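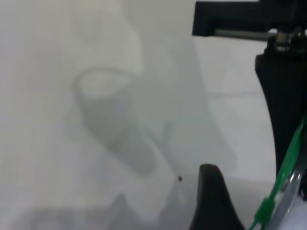 # Brown speck on a white surface: coffee, crumb or damage?

**turel_tenant** wrote:

Moving out of a furnished flat in the Turel building. The inventory from Drustton Lettings says "white worktop, marked" and they want $40 off my deposit for it. The only mark I can find is the little brown dot low down, near the middle. Does that look like damage to anyone? I say it's a crumb.

**grout_and_about** wrote:

You can't tell a crumb from a chip in a picture like that. Most of it is blur and shadow. Did you try a fingernail?

**turel_tenant** wrote:

Not yet. I'm back there on Sunday. I was hoping somebody would know by the color.

**fang466** wrote:

Brown on white could be tea, rust, a burn or toast. Anyone who names it from the color is guessing. I'd be more interested in the thin gray line over on the right. If that's a seam, water gets in and then you have a real bill.

**grout_and_about** wrote:

Or it's a crease, or a shadow. It's so faint I had to look twice. Please don't hand the letting agent ideas.

**fang466** wrote:

I'm not handing them anything. I said if.

**mopbucket_5** wrote:

Warm water, dish soap, soft cloth, leave it five minutes. If it's still there, baking soda paste. That has shifted every brown spot I ever had.

**grout_and_about** wrote:

Every one? I used baking soda paste on a glossy white counter and got a dull patch the size of a saucer. The spot stayed. Soap first, fine, but I'd stop there until you know what the top is made of.

**mopbucket_5** wrote:

Then you scrubbed too hard. Mine came from Bernstead and it still looks new.

**fang466** wrote:

Bernstead sells about six kinds of top, so that tells us very little. My neighbor paid $700 to replace one after a "gentle" cleaner.

**turel_tenant** wrote:

So the plan is fingernail, then soap, no paste. And ask Drustton which mark they mean?

**grout_and_about** wrote:

Ask them first, in writing. "Marked" could mean anything. Make them point to it before you clean a thing.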